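梱包材の再利用について、何回かに分けて書く。対象は精密部品の通い箱ではなく、製品に付いてくる化粧箱と成形トレー。

1/ 前提。Konda の小型計測器を部署間で貸し出している。貸出のたびに元箱へ戻して送る運用で、箱の傷みが返却後の点検項目に入っている。棚にある元箱は27箱。

2/ 元箱を捨てない理由は単純で、汎用箱と気泡緩衝材に切り替えた期間に、角部の打痕が増えたため。緩衝材の巻き方が人によって違い、本体が箱の中で回る。成形トレーなら位置が一意に決まる。

3/ トレーの材質は大きく二系統。発泡樹脂系は復元性があるが、欠けると粉が出る。パルプモールドは粉が少ない代わりに、湿気を吸うとリブが寝る。外観が白いと両者は写真では区別しにくい。爪で軽く押せばだいたい分かる。

4/ 保管条件。相対湿度が73%を超えた週はパルプ側のリブ高さが落ちた。測定はノギスで、同じ箇所を3回。Dresteck の除湿庫に入れた分は変化なし。ただし庫内は箱でかさばるので、全数は入らない。

5/ 平積みは16箱までで止めている。それ以上は最下段の蓋がたわむ。蓋が本体とつながっているタイプは、たわむと折り目が先に白くなり、次に裂ける。立てて保管すると今度はトレーが片側に寄る。どちらを取るかの話で、うちは平積み。

6/ 箱を開けたときの確認順。
・蓋の折り目に裂けがないか
・トレーの仕切りが立っているか
・凹部の底に異物がないか
・蓋の内側の書き込み
最後の項目は見落とされがちで、前の利用者が残したメモがそのまま次へ渡る。

7/ 書き込みの扱いは Ikhsan Ngui さんと意見が割れた。向こうは全部消す派。こちらは、鉛筆なら残してよいが貸出番号は外側のラベルに限定、という案。10月から後者で運用中。

8/ トレーの向きは箱に対して一方向しかないように見えて、逆向きでも途中まで入るものがある。この状態で蓋を閉めると、蓋側の凸部が仕切りの頭を押す。閉まりが固いと感じたら一度開けて向きを見る。押し込まない。

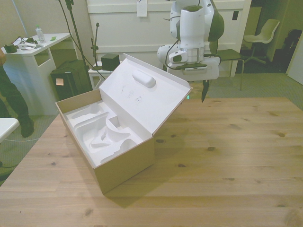

9/ 中央に高い仕切りが一枚立つ形状だと、荷重がそこに集まる。凹部の縁は曲面なので割と逃げるが、仕切りの根元は逃げない。根元に薄いひびが入ったトレーは、見た目が立っていても交換対象にしている。補修テープは不可。剥がれた糊が本体に付く。

10/ 箱を開ける場所は木の天板か、マットを敷いた台。カーペットの上で開けると繊維が凹部に入り、ブロワーでは取れない。静電気で貼り付いたものは、湿らせて固く絞った布を一度当てる。パルプの場合は布も使わず、乾いた刷毛のみ。

11/ 交換用トレーは Liem に見積もりを取った。最小ロット2,000。桁が合わない。Brikevine の汎用モールドを切って使う案を試したが、切断面から崩れてくるので、断面に和紙テープを一周巻いている。見た目は悪い。

12/ 残っている課題は蓋。トレーは代替が利くが、一体型の箱は蓋の折り目が切れた時点で箱ごと廃棄になる。折り目の外側に幅広の布テープをあらかじめ貼った箱を3つ作り、木曜の貸出分から回す。比較用に未処理の3箱も同じ便で出す。開閉回数は貸出票の裏に正の字で記録。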